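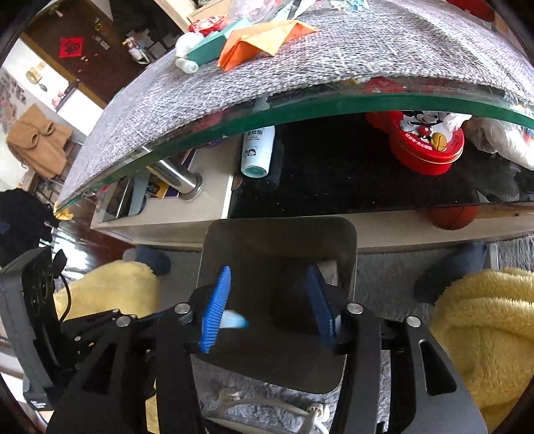 Folded paper, wrappers and a little bottle on the cloth, with the bin standing ready.

The Low Table, and How It Fills Up
By Declan Stockdale, for the Wernulby and Vetthorpe Newsletter, issue 261

Hello again, and thank you for all the letters about airing cupboards, which I'm still working my way through with a pot of tea on a Tuesday evening. Several of you in Vetthorpe asked whether I would please come downstairs and say something about the low table, the one everybody puts everything on, and I am more than happy to, as it has been on my mind too.

I have written this column since 2015 and I don't believe I have yet visited a house where the low table stays clear from breakfast to bedtime (ours certainly doesn't!). It's at exactly the right height for a snack, a bit of paper folding and putting down whatever happens to be in your hand, and by teatime it holds wrappers, a scrunched-up ball of something, a small bottle lying on its side and a perfectly good piece of folded paper that somebody small will ask after the minute it has gone.

So my first suggestion is to carry the bin to the table. I used to gather up an armful and walk it through to the kitchen, dropping half of it in the hall, and then of course I'd see the washing up and never come back. With the bin on the floor beside you the whole job takes as long as the kettle. Start with the wrappers and the empty bags, which need no thinking about at all, then go on to the crumpled paper, and have a quick peek inside before you let go. I once threw out a birthday postal order that way, and my sister-in-law in Mestton still mentions it.

Folded paper is a different matter. Anything with a proper crease in it I treat as somebody's work until I've been told otherwise, and it goes on the bookcase overnight. If it hasn't been claimed by the next evening I ask once, nicely, and then it goes in the recycling.

Bottles I stand up and read before deciding. If there's anything left inside, the lid goes on tight and it goes back to its own cupboard. Do look on the lower shelf as well if your table has one, particularly a black one, as they show every speck of dust and things roll to the far end and stay there for weeks. A soft dry cloth is plenty. On a glass top I take the cover right off once a week, shake it out of the back door and wipe the glass with warm water and a drop of vinegar, working in from the edges.

Now for the small bits. Bricks, sticks, odd plastic shapes, the pieces that belong to a set you can't quite place. We keep a shallow tray for them, a lovely plain one from the Rewi shop that cost me 80 pence in their closing down sale, and it lives on the floor where the children can reach it. Whatever turns up goes on the tray, and before bath time we all sit down on the rug together and take each piece home to its drawer. It is slower than doing it myself, I'll grant you, but rather companionable, and I've grown fond of it. 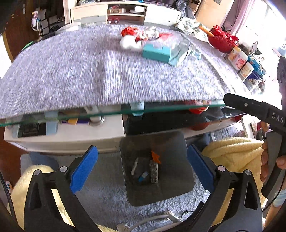

Should the small pieces be put away before or after the rug is vacuumed?
Before, every time. A deep, shaggy pile hides little things beautifully, so run your hand over it first, lift any blankets and give them a gentle shake over the tray, and only then bring out the vacuum cleaner.

While you're down there, fold the blankets loosely and put them over the arm of a chair, and wind up any cable that has wandered across the floor so that it isn't waiting for somebody's foot in the dark. Slippers can go by the door in pairs, if you can find the pair.

I'd dearly like to hear what lands on your own low table and where you put it afterwards. Letters can be left in the box at the Mestton Road library until the end of April, and next time I shall be back to those airing cupboards, with a long and very sensible letter from a reader about pillowcases.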